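I have been going to hear the Vonside Ensemble for long enough to be suspicious of a season brochure that uses the word "reimagined" on every page. The new one arrived in October. It promises chamber music without barriers, and then asks 72 dollars for a seat behind a pillar.

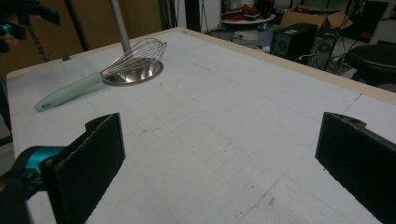
My main gripe is the Davar Hall. They're leaving the old church on the hill, which held 26 rows of creaky pews and had a lovely warm sound, for a room with 994 seats and carpet. Carpet! A string quartet in there will sound like it's playing inside a coat closet. The brochure says the acoustics were "tuned for intimacy." I'd like to know who did the tuning, and whether they brought a cello.

Then there's the Gonora commission, a new piece for strings and tape. I heard their last one with tape. It ran 40 minutes and I checked my watch at six.

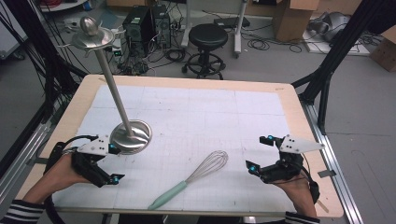 *Aoife Mulligan*

I will say the Ó Ceallaigh sextet is on the program in the spring, and they don't play it often enough. The slow movement needs a second viola who isn't afraid of being heard. If it's the same player as last year, I have doubts. My sister thinks I should buy the full subscription and stop complaining. I've bought one ticket, for the sextet, on the aisle.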